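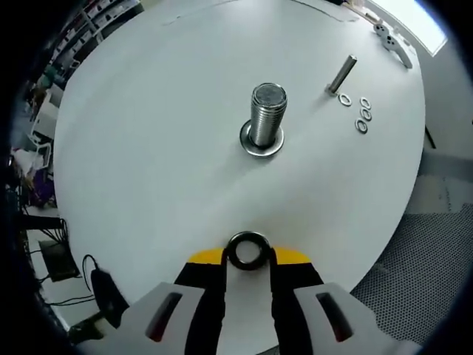

Le joint torique noir au bout des doigts, le gros boulon et sa rondelle, la tige et les petites rondelles à côté.

Accueil > Carnet d'atelier > Robots et déconvenues

Un joint en caoutchouc, un boulon dressé sur une table, il faut enfiler l'un sur l'autre. Un enfant de maternelle y arrive sans regarder. Je précise, parce que la plaquette de Fornberg parle de « dextérité d'assemblage généralisée » et que je l'ai relue hier soir avec un certain agacement.

Je suis ce projet depuis le mois d'avril, de près, et sans en être payé (on me le demande chaque fois que je râle). Le principe est connu : on fait le geste à la main avec une pince instrumentée, on recommence, on recommence encore, puis on donne le tout à un modèle qui doit reproduire le geste avec un bras. Le modèle s'appelle Stanus. Il pose très bien les rondelles. Pour le joint, c'est une autre histoire.

Sur 41 essais du bras, le joint est resté coincé de travers sur le haut du filetage à 3 reprises. Dit comme cela, c'est presque un bon score, et c'est d'ailleurs de cette façon qu'on me l'a présenté. Sauf que dans deux de ces cas, le bras a continué à pousser. Le caoutchouc s'écrase, la résistance monte doucement, rien ne ressemble à un choc, donc le seuil d'effort ne se déclenche pas. Le boulon a fini par basculer avec sa rondelle et le bras est descendu jusqu'au plateau. Une pointe de doigt tordue, une marque dans le revêtement, et une main qui se trouvait, la deuxième fois, bien trop près parce que quelqu'un voulait redresser la pièce.

Pas de blessé. J'ai entendu cette phrase quatre fois dans l'après-midi, toujours avec le même soulagement, et elle commence à me fatiguer. Que la main soit sortie à temps ne dit rien du réglage.

Le rapport d'incident tient en une demi-page et conclut à un « manque de diversité des démonstrations ». Traduction : il faut refaire des gestes à la pince, avec le joint pris plus haut, plus bas, légèrement de biais. Très bien, refaisons-en. Mais je voudrais qu'on m'explique comment des démonstrations supplémentaires vont apprendre à une machine à s'arrêter, quand celui qui démontre sent le joint accrocher dans ses propres doigts et corrige avant même d'y penser. Cette correction, dans les données, on la voit à peine. Un petit recul du poignet, quelques millimètres. Le modèle la lisse comme du bruit, en tout cas c'est mon hypothèse, et personne chez Fornberg ne l'a encore démentie.

Chez Halliday, où j'ai vu un montage assez proche, ils ont fait bête : une limite de profondeur codée en dur et une limite sur la durée de l'effort, indépendantes du modèle. Si le bras pousse trop longtemps, il s'arrête, point. Ce n'est pas élégant et cela fait échouer des poses qui auraient réussi. Je l'ai proposé. On m'a répondu que cela fausserait l'évaluation. Peut-être. Une pointe de doigt tordue la fausse aussi.

Pour l'instant les essais du bras sont suspendus et on est revenu à la pince tenue à la main. J'ai demandé trois choses par écrit : la courbe d'effort complète des essais ratés, la valeur exacte du seuil, et l'interdiction d'approcher la main tant que le bras est sous tension. J'ai reçu la troisième, sous forme d'affichette. Pour la courbe, il paraît que l'enregistrement était réglé trop lentement et qu'il manque le moment intéressant.

Je mettrai à jour ce billet si elle réapparaît.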